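The owner of Cocco, a two-room shop in Zamton that buys and sells secondhand tableware and display pieces, opened her doors eight years ago with stock from her grandmother's dining room. She still does most of the buying herself.

"People think I go to auctions," she said. "I go to house clearances. By the time something is in an auction, the price has been worked out by somebody else."

She looks at the feet of a stand before anything else. A stand that rocks will not sell, and bending it level usually cracks the finish.

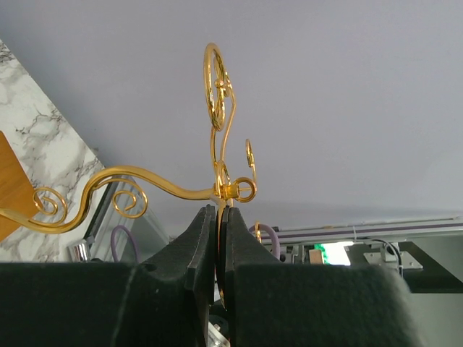 Gold finishes sell fastest in October, when customers start planning holiday tables. She buys them in spring, when sellers want the closet space back.

"I paid seven dollars for one in April and had two people asking for it by fall," she said. "In June I couldn't have given it away."

Colored glass is steadier. Blue and green go all year, and she will take a single goblet if the rim is clean. She runs a fingertip around it and does not trust her eyes -- shop light hides chips.

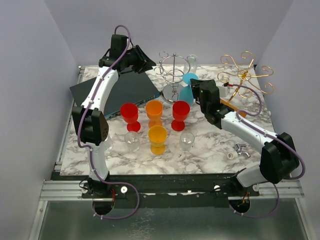 Cleaning and repairs

She washes glass by hand in lukewarm water and leaves it on a towel overnight. Metal gets a dry brush and nothing else. Polish, she said, has ruined more plated pieces than damp has.

Repairs go to Utitz, a workshop near the Clirkusum bridge. She sends very little.

"If the repair costs more than I paid, I put it in the window with a note on it," she said. "Somebody handy will come in."

The shop is closed for two weeks after New Year's.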